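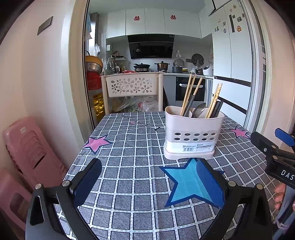

El escurrecubiertos rosa, con la etiqueta todavía puesta

Foro Pirusari > Cocina y orden > Palillos y cucharones en el mismo bote, ¿sí o no?

juniper_crenshaw
31 ago 2022
Hola a todos. Me he comprado por fin un escurridor de cubiertos de plástico, de los que llevan agujeritos por delante y bandeja debajo, y ya tengo dudas. En un lado he metido palillos de madera con una cuchara oscura, y en el otro más palillos con los mangos negros de los utensilios. El problema es que los palillos se me tumban todos, parecen borrachos. ¿Vosotros los ponéis con la punta hacia arriba o hacia abajo? ¿Y los juntáis con lo demás o les dais un sitio aparte? En casa somos 3 y comemos fideos día sí, día también, así que se lavan muchísimo.

Sunita Ostrowski
Aparte, siempre aparte. Yo los tuve mezclados con los cucharones hasta diciembre y cada vez que sacaba la espumadera me llevaba dos palillos por delante, al suelo y a lavar otra vez. Ahora van en un vaso alto de Plovstead que compré para los cepillos de dientes (no se lo digáis a mi marido) y tan contenta.

haoran_yan
Pues yo no estoy de acuerdo con Sunita. En mi casa han ido siempre con todo lo demás y no pasa nada, solo hay que ponerlos en el compartimento con menos trastos. Eso sí, la punta hacia arriba, que es lo que te metes en la boca, y el extremo gordo abajo, donde se junta el agua. Y quítale la etiqueta antes de que se moje, que luego deja un pegote que no sale ni rezando.

EverettP
¿La bandeja sale entera o va encajada? Tuve uno de Gastix que había que desmontar con un cuchillo y al final lo tiré por puro aburrimiento.

juniper_crenshaw
Everett, sale entera, sin drama. Haoran, lo de la etiqueta lo sé, lo sé, pero me da una pereza... Ayer me puse a emparejar los palillos, que los tengo de varios juegos y no hay manera.

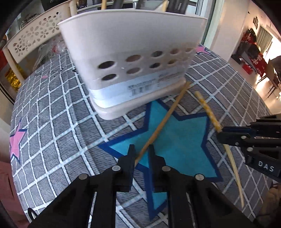
El de las rayas amarillas, por ejemplo, va por libre, y los de madera clarita me parecen todos iguales hasta que los pongo juntos y uno es más largo. ¿Los desparejados los tiráis? A mí me da pena. Mi madre los usaba para remover el arroz y para sujetar las tomateras.

Shoshana Ruiz-Ortega
¡No los tires! Yo tengo 7 sueltos en un cajón y sirven para todo: para desatascar el salero, para probar si el bizcocho está hecho, para mezclar pintura. Y el mantel de estrellas me encanta, por cierto, ¿dónde lo compraste?

juniper_crenshaw
En la tienda de telas de la calle Lyons, la que hace esquina. Me lo dejaron en hasta 60 céntimos menos por llevarme el último, un negocio redondo jajaja.

Sunita Ostrowski
Perdonad, pero sigo en lo mío: los de madera con restos de agua al fondo cogen moho. Me pasó con un juego entero y olía fatal. Haoran, tú vivirás en un sitio seco.

haoran_yan
Vivo al lado del mar, Sunita. Los seco con un trapo antes de guardarlos y ya está, que son dos minutos.

Sunita Ostrowski
Ah, si los secas antes es otra cosa. Eso no lo habías dicho.

EverettP
Yo los dejo tumbados en un paño toda la noche y por la mañana al bote. Juniper, prueba a poner los utensilios pesados en las esquinas y los palillos en medio, a ver si se te caen menos.

juniper_crenshaw
Lo pruebo esta noche, que toca sopa de fideos. Gracias a todos, y Shoshana, si quedan retales con estrellas te aviso.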